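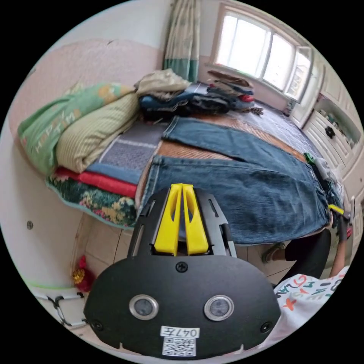 Readers of the household pages at Plikano often ask whether jeans need folding at all, or whether a drawer would take them just as well rolled up and stuffed in. Both ways will work, but folding on a bed remains the most familiar answer, and it is the one covered in this article.

Bed folding is the habit of sorting and folding clean clothes on top of a made or half-made bed. It is probably as old as the bed with a flat top, and it is found wherever a home has more laundry than table. The bed gives a wide surface at a handy height, and whatever is finished can be set along the far side or up by the wall until it goes into a cabinet.

Surface

Almost any bed will do, though a firm top is easier to work on than a soft one. In warm regions many beds carry a woven summer mat, which stays flat under the hands and lets denim be smoothed out without dragging the sheet along with it. Blankets and quilts that aren't needed for the night are commonly folded first and stacked at one side. A bed stack of this kind may well hold a floral blanket at the bottom and a striped quilt near the top, with the thickest pieces bulging a little however carefully they were squared up.

Folding jeans

Jeans are usually left until there is a clear stretch in the middle of the bed, as a full-length pair takes up a surprising amount of room and the legs are apt to hang over the side. The pair is shaken out, laid flat and smoothed from the waistband down. One leg is then brought over the other, the seat is tucked in so that the edge runs straight, and the whole length is folded in half and in half again (or in thirds, for a shallow shelf).
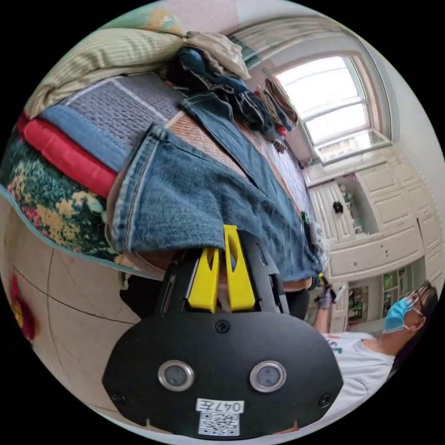

Turning the hems down before anything else saves a second pass with the iron, one reader from Kawaguchi wrote in, and a good many households would agree. A leg opening that has flipped back on itself will leave a ridge in the denim by the time the pair comes off the shelf again.

Piles

Most people keep more than one pile going – dark things together, lighter things on top, bedding well apart. The Staltia home guide, first printed in 2000 and still passed around in families, suggests stopping each pile at 30 centimeters, past which it tends to lean. Small odds and ends turn up on the bed as well, and they are best gathered before the clothes are carried away. 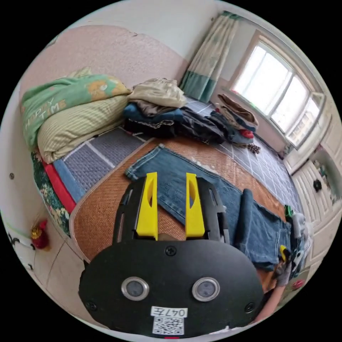
Jeans on a woven mat, with folded bedding and clothes around them.

Seasonal change

The biggest folding day of the year often falls in December in cooler places, when the summer mat is wiped down, rolled and put away and the heavier quilts come into nightly use. It is a pleasant, slow sort of job, and it can easily fill an afternoon.

See also: Summer mat; Quilt storage; Linen cabinet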